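Masking Tape FAQ

Londholm Paper & Packing Supply
Last updated 2024-03-13

These are the questions we get most often about the beige masking tape we sell at the counter and by mail. If yours isn't covered, use the contact form and include your order number if you have one.

What is the beige tape made of?

It is a crepe paper backing with a rubber-based adhesive on one side. The paper is slightly stretchy, which lets it follow a gentle curve. It tears by hand across the width. You don't need a dispenser or scissors.

Is it the same as painter's tape?

No. Painter's tape has a weaker adhesive and is meant to stay up longer without leaving residue. Our beige tape grabs harder. It works for labeling, bundling, holding paper patterns, and short masking jobs. For freshly painted walls or wallpaper, buy painter's tape.

How long can I leave it on?

Take it off within 2 days indoors. In direct sun, take it off the same day. Tape left on a windowsill through July will dry out and the paper will split when you pull it. If that happens, see the question on residue.

Which brands do you carry?

We stock Gostel and Kukura. Gostel is the thicker of the two and holds better on cardboard. Kukura is thinner and easier to write on with a ballpoint pen. Both come in the same widths.

Where do I find the product information on a roll?

Look for the round label on the flat side. The print is small, so it helps to turn the roll toward a lamp.

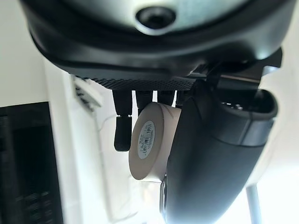
Can I return a roll if I've peeled off the label?

Yes, if the roll is unused and you have the receipt. Without a label we can't scan it, so the return has to be entered by hand at the counter and takes a little longer. We accept returns for 31 days.

I can't find the end of the tape. What do I do?

Run a fingernail slowly around the outside of the roll in both directions. The end will catch going one way and not the other. Holding the roll at an angle to the light also helps, as the end shows up as a thin line across the width. Once you have it, fold the corner under before you put the roll away.

The tape splits into strips when I pull it. Is it defective?

Usually it is old or has been stored cold. Leave the roll at room temperature overnight and try again. If it still splits, cut through the top few layers with a utility knife and start from fresh tape underneath. A roll bought from us in the last month that keeps splitting can be exchanged.

How should I store it?

Lay the rolls flat in a closed drawer or a box with a lid. Keep them away from radiators and out of the garage in winter. If you stack them, put a piece of waxed paper between each one. The sides of a roll are slightly sticky and collect dust and hair. A roll with dirty edges will leave a ragged line when you mask with it.

How do I get the residue off?

On glass or metal, wipe with rubbing alcohol and a soft rag. On finished wood, try a little vegetable oil first, leave it for a few minutes, then wash with dish soap. Test a hidden spot before you do the whole area. On raw wood, light sanding is the only thing we've found that works.

Can I write on it?

Yes. Permanent marker is best and does not smear once dry. Pencil works but fades with handling. Gel pens tend to bead up on the surface.

Can I use it in the freezer or microwave?

It will hold on a freezer container for about 2 weeks if you put it on while the container is dry and at room temperature. After that the corners lift. Do not microwave it or put it in the oven.

Is it strong enough to close a shipping box?

No. Use packing tape. Masking tape lets go when the box flexes, and most carriers won't accept a box closed with it.

Do you sell by the case?

Yes, at the Esfahani Street store and by mail. Please call ahead for a large pickup. The item number for the case is 2077, and it is listed under paper tapes in the printed catalog. Cases are one width only and can't be mixed.

Do you cut rolls to a custom width?

We don't. The narrowest width we stock is on the bottom rack, next to the kraft paper.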